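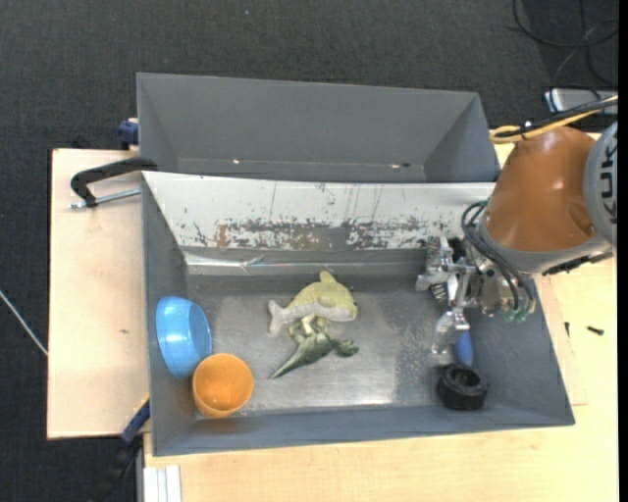

June 8, 2022

Bins and small objects, continued from the notes of May.

Today I worked only on the contents of the grey bins. The list we made in May was good for the office, but it is not so good at the table, because half of the names on it mean nothing when you stand there with the thing in your hand. So I write new names and I ask everyone to use them in the log.

Light blue bowl. Keep this name. It likes to lie on its side against the wall of the bin, and I have decided to let it. In May we always put it flat and then small things went into it and were forgotten.

Orange cup. Plastic. In the old list it is "beaker", please change.

Sea animal, yellow-green with pale belly. We had a discussion if it is a dolphin or a shark. I looked for a long time and I still can't say. I write "sea animal" and the discussion is closed for me.

Dinosaur, green. When it lies on its side the legs catch on whatever is next to it, most often the sea animal. If you lift one, look if the other is coming too.

Black ring. Somebody wrote "tyre", somebody else wrote "wheel", and the Fonorport order sheet says only "ring, misc.". I take "black ring".

Blue rounded thing. I did not find it in any list. It has the provisional name "blue" until I have looked through the Dastbridge box, where I think it belongs.

About the bins. The floor of the front one is quite worn now, with rubbed patches and pale scuffs, and the middle shines under the lamps. I tried a damp cloth with a little soap at the end of the afternoon and the scuffs stayed. I would not use anything stronger before we have asked Fakhoury what the surface can stand. Their price for a new bin was 900 with delivery, and this seems to me too much for a bin which still does its work.

Labels: I printed 9 on the small printer before the roll was finished. The glue does not hold well on the curved side of the bowl, it lifts at one corner. Perhaps better to put it underneath.

To do:
Change "beaker" in the shared list.
Look in the Dastbridge box for "blue".
Order label roll from Ristix, the narrow one, not the one we got last time.
Ask Fakhoury about cleaning.
Wipe the light wood boards too, I had no time for them today.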